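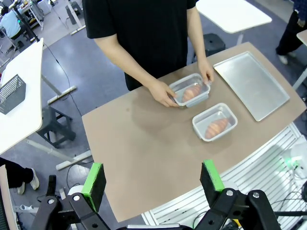
Croissants in clear plastic containers.

Storing leftover bread and pastry from a shared breakfast
Hesstead Community Help > Shared Kitchens

Posted by Gert Modise, 2025-04-22

Our office at Merkus shares a kitchen with two other tenants. A breakfast is provided for 40 staff once a month, and there are generally croissants and bread left at the end of it. In February the leftovers were placed in the refrigerator and were found to be stale the following morning. Plain croissants are the larger part of it, with a few rolls and sometimes a cheese pastry. I would be grateful for guidance on how these items should be stored and how long they may be offered to staff. The building handbook covers milk and meat only.

2 replies

Hnat Stasiv
Member, Lepik Kitchen Users Group

Plain bread and plain croissants do not require refrigeration for the first day or two. They should be allowed to cool fully, placed in a lidded container, and kept on a shelf away from the oven and the window. Crusty bread is better in a paper bag if it is to be eaten the same day, as the crust softens in a closed box. Pastries with cheese, meat, custard or cream are a separate matter and must go into the refrigerator promptly.

Our group receives one inquiry more often than any other, and it is repeated here with the reply we give.

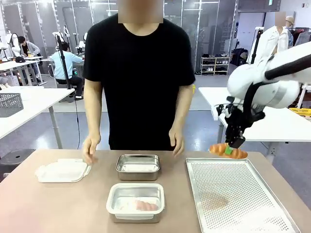
Why does bread go stale faster in the refrigerator?

The starch in bread firms up more quickly at refrigerator temperature than it does at room temperature or in the freezer.

For anything that will not be eaten by the second day, the freezer is the correct place. Slice the bread first. Write the date on the bag.
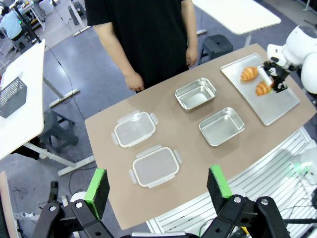

Reply from: Flondell Tenant Services (214 replies)

The above is correct as far as it goes. Tenants are reminded that shelf space in shared kitchens is assigned by suite, and that unlabeled food may be removed at the weekly cleaning. Labels should show the suite number and the date.

Croissants may be frozen for up to two months. Wrap each one separately and press out as much air as possible. To serve, unwrap the croissants and heat them from frozen in a moderate oven for around 13 minutes,
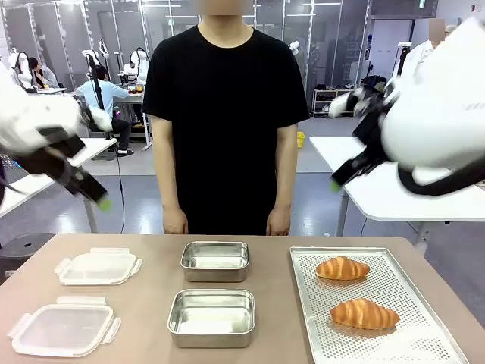

then let them stand briefly on a rack before they are set out. The microwave is not recommended for this purpose, although it is acceptable for soft rolls if they are covered with a damp paper towel and heated for 20 seconds. Bread that has been thawed should not be frozen a second time. Food showing any mold is to be discarded whole, and the container washed in hot water with detergent before it is used again.

Questions about shelf assignments should be directed to the front desk of the relevant building and not posted to this board.

Gert Modise marked the reply from Hnat Stasiv as helpful.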